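Datasets > Household > Bedroom > README

We use cookies to remember your language and display settings. Accept | Manage

# Clulgate Bedroom Tidying Set

Posted in March by Nilmini Wickramasinghe

Clulgate covers small items picked up from a bed and put away: soft toys, packets, cloths, and whatever else ends up on top of the covers. It is the bedroom part of Preltia, our larger collection of household chores. The rooms are lived in and were left as they were, shoes and bags included.
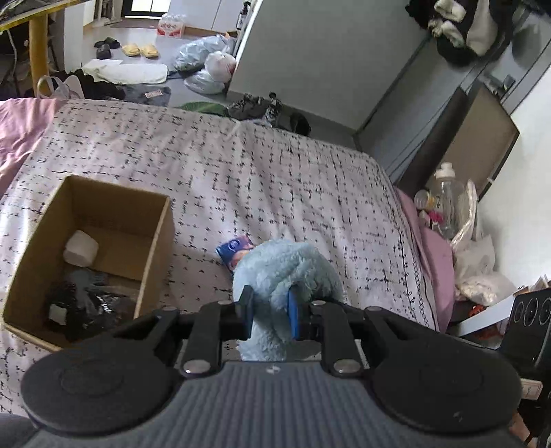
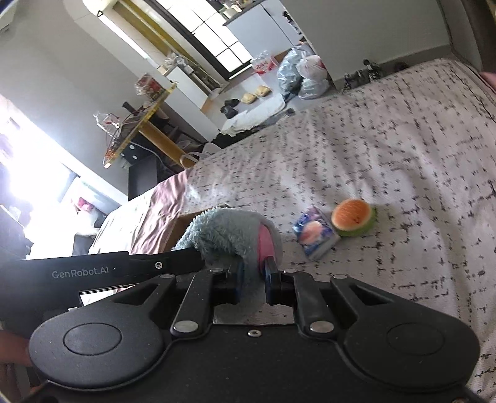 Light-blue plush over the patterned bedspread, with the blue-and-white packet on the bed in both. The open cardboard box is in the first, the toy watermelon slice in the second.

**Do the items have to go into the box in a set order?**

The order is free. Each session ends when the person tidying decides the bed is clear, and the order they chose is kept in the notes file.

## What is in the set

- 400 sessions, one bed per session
- 2 passes per session: the bed as found, then the same bed with the items laid out again in new spots
- A notes file for each session, in plain text
- An item list shared by all sessions

The item list has 95 entries. Names are kept short and general (plush, packet, cloth, bottle, toy fruit). If two people gave the same thing different names, we kept the plainer one — "plush" won over "stuffed animal" and "fuzzy thing."

## Bedding

Bedding is logged separately from items. Duvets, sheets and blankets stay on the bed and are never put away, even when they slide toward the floor. Please don't count them as missed items. Printed covers are tagged `pattern`, and solid ones are tagged `plain`. A bed with both gets both tags.

Soft items on a soft bed are the hard part of this set. A plush can sink into a fold and take some of the cover with it when it is lifted. Those lifts are tagged `dragged` in the notes.

## Known problems

- Small packets are listed by type only. We did not record what was in them.
- Floor items are not in the item list. Slippers, shoes and shopping bags show up in many rooms but have no entries.
- Early notes use "box" for any open container. From session 1000 on, baskets have their own word. Session numbers are shared with the rest of Preltia, so they have gaps here.
- Notes from the Plostulau rooms were typed up from paper and have a few spelling mistakes.

## Changes

The Bhuiyan rooms were added in March, along with the `dragged` tag. Older notes were checked again for it — corrections can be sent to Nilmini with the session number in the subject line.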